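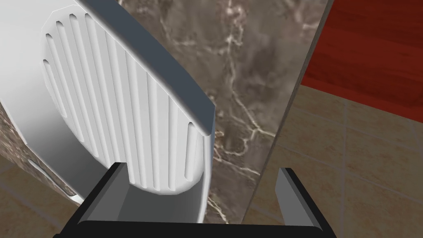

Blanc, cannelé, vu de tout près.

Il y a des gens qui rangent leurs livres par couleur, d'autres par auteur, et puis il y a moi, qui ai mis trois ans à ranger mes recettes. Je parle du classeur de ma grand-mère, celui dont je vous rebats les oreilles depuis le mois de mars, et que j'ai enfin fini de recopier ! 274 fiches. Certaines en double, certaines illisibles, et une qui dit seulement « comme la tarte mais sans ».

Sans quoi, mamie ? Mystère complet. Ma mère penche pour les pruneaux, ma tante pour la crème, et elles se sont presque fâchées au téléphone.

Bref, je voulais vous raconter un peu comment j'ai fait, vu que plusieurs d'entre vous m'ont écrit qu'ils avaient la même chose dans un placard (un carton, une boîte à biscuits, un cahier d'écolier avec la reliure qui lâche). Je n'ai pas de méthode à vendre, hein. J'ai commencé par tout étaler sur le lit de la chambre d'amis, ce qui était une erreur parce que des amis sont venus.

Ensuite j'ai fait des tas. Le salé, le sucré, les confitures, et un tas que j'ai appelé « divers » et qui a très vite dépassé tous les autres. On y trouve une recette de cirage, deux remèdes contre la toux, la liste des invités d'un baptême et les horaires d'un car qui ne passe plus depuis longtemps. J'ai tout gardé. Sigita Mockus, ma voisine du dessus, m'a dit que j'étais folle de recopier les horaires du car, et elle a sans doute raison, mais ils sont de la main de ma grand-mère, avec ses sept barrés et ses petites croix devant les départs du matin.

Le plus long, c'était les quantités. Ma grand-mère mesurait en « verres », en « bols » et, pour la farine, en « ce qu'il faut ». J'ai retrouvé chez ma tante le fameux verre, un verre à moutarde tout bête, et j'ai pesé ce qu'il contenait à ras bord : 138 grammes de sucre. J'étais tellement contente ! J'ai refait le gâteau au yaourt dans la foulée et c'était le goût exact, celui des goûters de retour de plage, avec le dessus un peu trop cuit qui colle aux dents.
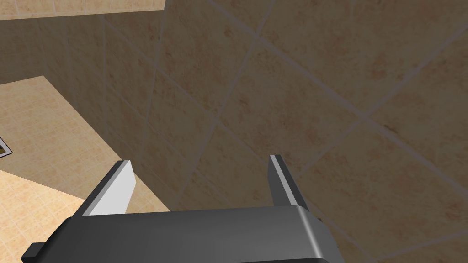
Pour la farine, par contre, j'ai dû procéder à tâtons. J'ai raté cinq fois les galettes au sarrasin avant d'obtenir quelque chose qui se retourne sans se déchirer. La dernière fournée était bonne – pas aussi bonne que les siennes, mais bonne – et je l'ai notée avec de vrais grammes, au stylo noir, pour qu'on ne puisse plus revenir dessus.

Côté matériel, j'ai longtemps hésité entre l'ordinateur et le papier. J'ai essayé de tout taper, j'ai tenu jusqu'aux soupes et je me suis ennuyée à mourir. Alors je suis passée à la main, dans un gros cahier Gorine à pages un peu crème que j'ai trouvé à la papeterie de la gare. L'encre ne traverse pas, on peut poser dessus une cuillère sale (testé malgré moi) et il reste ouvert à plat. J'ai quand même photographié toutes les fiches d'origine avant de les remettre dans le classeur, deux par pochette, recto et verso.

Ah, et j'ai eu de l'aide pour les fiches illisibles. Ott Krūmiņa, que certains d'entre vous connaissent par le club de lecture, a passé toute une soirée chez moi avec une loupe et une lampe de bureau. On a déchiffré « girofle » là où je lisais « girafe » depuis le début, ce qui a beaucoup simplifié le pot-au-feu. Il reste quatre mots sur lesquels on cale, dont un dans la recette du lapin, et je suis preneuse de toutes vos idées si je vous mets la photo dans un prochain billet.

Ma mère voudrait maintenant que je fasse un exemplaire pour chaque cousin. Je l'adore, mais j'ai mal au poignet. On va plutôt en faire des photocopies reliées, et chacun ajoutera ses propres notes dans la marge, parce que je sais très bien que ma cousine met de la cannelle partout et qu'elle n'attendra pas la permission.

Dimension sentimentale mise à part, j'ai appris des trucs. Que la pâte brisée se faisait au saindoux chez nous jusqu'à ma naissance. Que ma grand-mère n'aimait pas le riz au lait, elle l'a écrit en toutes lettres sous la recette : « pour les enfants, moi non ». Elle nous en servait pourtant chaque semaine, et elle en prenait un bol avec nous.

La prochaine fois, je vous donne la recette des galettes. Et si quelqu'un a une idée pour la tarte « mais sans », les commentaires sont ouverts !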